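Textbooks > Fiber Crafts > Hand Knitting: Structure and Practice > Chapter 2

12th April
By the Nirbridge Textile Course staff
Reading time: 4 minutes

Chapter 2
Gauge and the Knitted Swatch

2.1 Scope of the chapter

Gauge is the number of stitches and rows in a given measure of knitted fabric. In this book it is stated over 4 inches, and always in the order stitches, then rows. A pattern that gives only the stitch count is incomplete for any garment with shaping worked by rows, such as a raglan yoke or a set-in sleeve cap.

This chapter covers the causes of variation in gauge, the preparation of a swatch, the measurement of the swatch before and after washing, and the arithmetic used to convert a measured gauge into a cast-on number. Chapter 1 introduced the knit stitch, the purl stitch and the long-tail cast-on, and those are assumed from here on. Readers who knit with the yarn in the left hand should follow the same procedure as those who hold it in the right. The figures obtained may differ between the two groups, but the method does not change.

2.2 Sources of variation

Four things determine gauge: the yarn, the needle, the stitch pattern and the knitter. The first three can be specified in writing. The fourth cannot, and it accounts for most of the disagreement between a printed gauge and the fabric a reader produces.

Yarn of the same nominal weight may vary in thickness, twist and elasticity. A woolen-spun yarn traps air and blooms in the wash; a worsted-spun yarn of equal weight is denser and changes less. The practice yarn for this course, Simitz, is a worsted-spun three-ply wool. The second yarn, Nudar, is a cotton with very little stretch, and is used in Section 2.6 for comparison.

Needle material also matters. Yarn slides more readily on polished metal than on bare wood, and many knitters obtain a looser fabric on metal needles of the same size. Record the material along with the size. 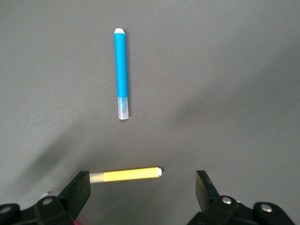

Stitch pattern has the largest effect of the three. Cables draw the fabric inward, ribbing contracts it further, and lace opens it. A stockinette swatch gives no useful information about a cabled sweater. Where a garment combines patterns, a separate swatch is needed for each one that covers a significant width.

2.3 Preparing the swatch

Cast on enough stitches to produce a piece at least 6 inches wide. Work four rows of garter stitch, then continue in the pattern stitch with three edge stitches in garter at each side. Knit until the piece is 6 inches tall, work four more rows of garter stitch, and bind off loosely.

Edge stitches are distorted and must not be included in any measurement. The same applies to the rows next to the cast-on and the bind-off. For this reason a swatch of exactly 4 inches is too small to measure over 4 inches.

If the garment is to be worked in the round, the swatch should be too. Many knitters purl more loosely than they knit, and stockinette worked flat contains both kinds of row. Stockinette worked in the round contains only knit rounds. The difference is often half a stitch per inch.

2.4 Washing and drying

Measure the swatch once as it comes off the needles and write down the result. Soak it in cool water, press out the water in a towel, and lay it flat. Do not stretch or pin it unless the finished garment will be pinned. Measure again when it is fully dry. Both figures are needed: the washed gauge sets the cast-on number, and the unwashed gauge is used to check the work in progress.

2.5 Effect of a small error

Suppose a body is planned at 40 inches and a gauge of 5 stitches per inch. The cast-on is 200 stitches. If the true gauge is 4.5 stitches per inch, those 200 stitches measure 44.4 inches, an increase of more than 4 inches from an error of half a stitch. Row gauge errors build in the same manner along the length of a sleeve.

The Wei method, introduced in Section 2.7, avoids repeated swatching by adjusting the stitch count while the needle size stays fixed. It requires an accurate first measurement, so the exercises in Section 2.6 should be completed before it is attempted.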